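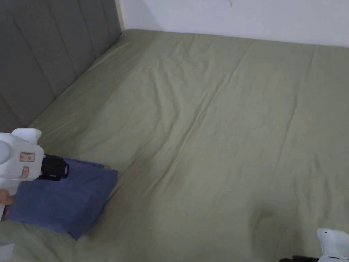 Otel Gritik, Rooms Inspection

Guest room inspection checklist, Floor 2, with comments

Use one copy per room. Mark each line OK, Fix, or N/A, and write a comment for every Fix. Faults that make the room unsafe go to the front desk right away and the room comes off sale until they are cleared. Comments below are from the July round and are left in so the next inspector can check what was done.

1. Door and entry

1.1 Door closes and latches by itself from fully open. Fix. Room 5 closes but stops short of the latch. Closer needs adjusting. Do not prop the door in the meantime.
1.2 Deadbolt turns freely from inside with one hand. OK.
1.3 Viewer is clear and not painted over. OK.
1.4 Escape plan is on the back of the door and shows the right room. Fix. Plan still shows the old stair by the linen store. New plans are printed and waiting to be put up.
1.5 Threshold strip is flat with no raised screws. OK. One screw was proud and was driven down during the visit.

2. Smoke and carbon monoxide alarms

2.1 Smoke alarm sounds when the test button is held. OK.
2.2 Alarm is not covered, taped, or painted. OK.
2.3 Replacement date on the alarm body has not passed. Fix. Date could not be read without taking the unit down. Bring a stepladder next round.
2.4 Carbon monoxide alarm present in rooms next to the boiler. OK.

3. Bed and bedding

3.1 Frame does not rock when pushed at each corner. OK.
3.2 Headboard is fixed and does not pull away by hand. OK. Check the lower fixings too, as the upper ones can hold while the lower ones work loose.
3.3 Mattress sits square on the frame with no part hanging over the side. OK.
3.4 Fitted sheet is tucked under at all corners, with no loose cloth on the floor where a guest could step on it. Fix. One corner had come up on the far side. Housekeeping was told.
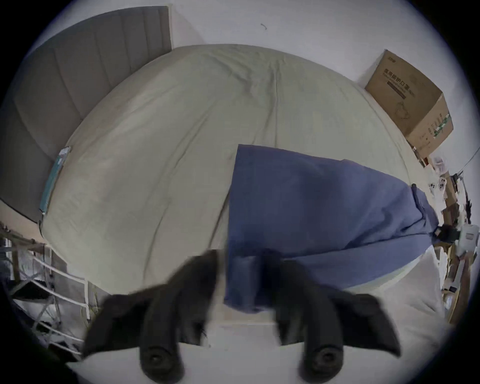
3.5 Seams and labels of the mattress checked for bedbug marks with a flashlight. OK. Pull the sheet back at the head end and look along the piping, then check behind the headboard as far as the light will reach. If anything is found, leave all bedding in the room and close the door.
3.6 Spare blankets are stored dry and away from the heater. OK.

4. Electrical

4.1 Outlets are tight to the wall with no cracks or scorch marks. Fix. Outlet by the desk moves when a plug is pulled. Switched off at the panel and tagged.
4.2 Lamp cords are not run under rugs or pinched by furniture. OK.
4.3 Bulbs are within the wattage marked on the fitting. OK.
4.4 Bathroom outlet trips when the test button is pressed and resets. OK.
4.5 No extension cords left in the room. OK.
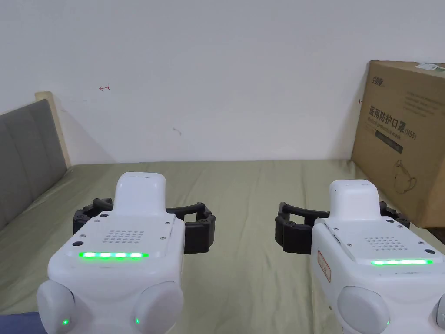
5. Windows and heating

5.1 Window opens, and the limiter stops it at the set width. OK. The limiter key is kept at the desk and signed for.
5.2 Blind cords are tied up on the cleat, out of reach of a child. Fix. Cleat missing in the Valtari wing. Order number 2118.
5.3 Heater cover is firm and has no sharp edges. OK.
5.4 Heater vent is clear of curtains and luggage. OK.

6. Walkways and storage

6.1 Clear path from bed to door with the lights off. OK. Walk it, do not judge it from the doorway.
6.2 Cartons and packing are out of the room before it goes back on sale. Fix. Deliveries from Tăng are being opened upstairs. They should be opened in the loading bay and the cardboard flattened there.

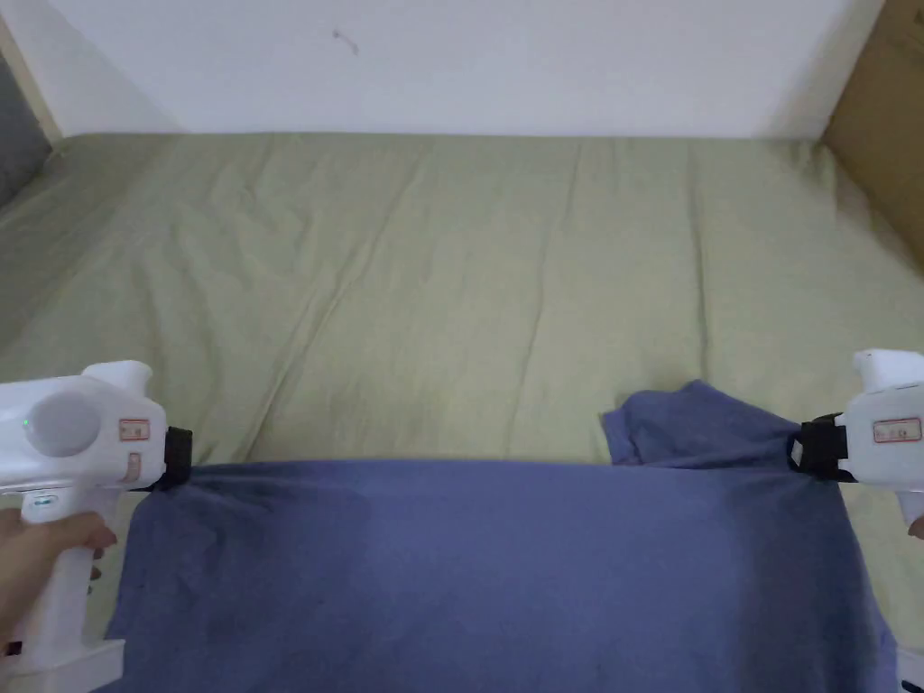 6.3 Wardrobe is strapped to the wall. OK. Strap was slack in one room and was tightened.
6.4 Nothing heavy is kept on the top shelf. Fix. The iron was up there again. It belongs on the hook.

7. Bathroom

7.1 Grab bar takes a firm downward pull. OK.
7.2 Tub mat has all its suction cups. Fix. Replace the mat, stock item 995.
7.3 Hot tap checked with the thermometer after running for 2 minutes. OK.
7.4 No standing water outside the shower after the tap test. OK.

Open items carried forward: 1.1, 1.4, 2.3, 4.1, 5.2, 6.2, 7.2. The desk outlet in 4.1 is first. The room stays off sale until an electrician has signed the tag.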